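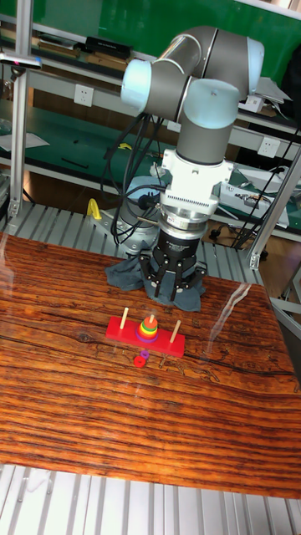 Success rate drops when the policy sees the whole task instead of one move. Am I reading my results wrong?

Posted by Juniper Begay, 7 July 2023

Hi all! I'm trying to reproduce the Kiltari result on imitation learning for Tower of Hanoi, and I'm stuck on one piece of it. I collected 600 demonstrations and trained one policy on single moves (pick a ring, put it on a peg, done). Tested that way it gets 94 percent, which made my week. Then I chain the moves into a whole puzzle and it falls apart -- most runs die before the halfway point. The write-up says the drop should be small. I start every test from the same arm pose and I haven't touched the learning rate. Is my 94 bogus, or is chaining just this hard?

Ansel Doucet

Your 94 is probably fine, it just isn't measuring what you want. Do the multiplication: a three-ring puzzle takes seven moves at best, and 0.94 to the seventh is 0.65, so you'd lose a third of your runs even if every move were independent. And they aren't! Move two starts from wherever move one left the arm and the rings, and your policy has only ever started from that one nice pose.

What worked for me was recording some demos straight through, whole puzzle, no reset, and cutting them into moves afterward. I mixed in 16 of those for every 10 single-move ones (no deep theory there, it's what I had). I also put in starts where a ring was sitting a little crooked on the peg. Log which move each run dies on before you retrain anything. If it's nearly always the second one, it's your start poses. If the failures are spread out, you're looking at plain compounding error and need a better single move.

Mulugeta Alemayehu

Try a lower learning rate, fixed it for me on a stacking task. Also check your gripper calibration.

Verna Haverford

I'd hold off on the learning rate till you have the log Ansel describes. One more thing to check -- how does Kiltari score a run? I had the same gap back in May, and they were allowing a retry after a missed grasp while I was counting it as a fail. Once I scored it their way my number came up a lot, though it never did match theirs.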